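Evaluation of the Tarnivora Two-Arm Tabletop Kit
Project report, Group 14
Juniper Whitfield, Priya Montoya, Barrett Bellamy
Advisor: Verna Abernathy
6 February 2026

1. Purpose

The department asked us whether the Tarnivora kit could replace the older single-arm stations in the Hinley lab. We looked at setup, daily use and how well the arms handle ordinary household items. We did not test the vision software that Tarnivora sells separately.

2. Setup

The manual lists 90 minutes for assembly. We needed two afternoons, mostly because the mounting pattern in the manual did not match the plates we received. Support answered our email the next morning with a corrected drawing. After that the bases went on without trouble. Cable routing is left to the user, and we would like to see clips included in the box.

3. Test method

Each trial was one pick and one place, run by a student operator. Objects were chosen from things we had at home, hard and soft, with no special markers added. We ran 102 trials in January. A trial counted as a success if the object was lifted, moved and set down inside a taped square without being dropped.

4. Results

The kit completed 88 of the 102 trials. Of the 14 failures, nine involved soft items that folded or slid out of the fingers. Hard items with flat sides gave almost no trouble. Round items were picked up reliably but sometimes rolled after release.

Reach was better than we expected – either arm can work well past the middle of the table. The long reach does put the cable along the arm close to the work, and operators had to watch it.
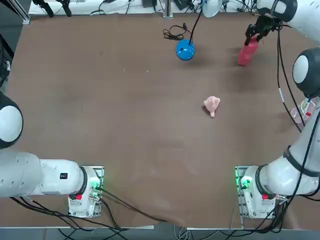
Figure 1. Right arm holding a red object just above the table, with a pink plush toy and a blue sphere nearby.

5. Recommendation

We recommend buying one kit for the spring course and keeping the single-arm stations until it has been used for a full term. Softer finger pads should be ordered with it. Priya will repeat the soft-item trials when the pads arrive, using the same taped square and the same operators.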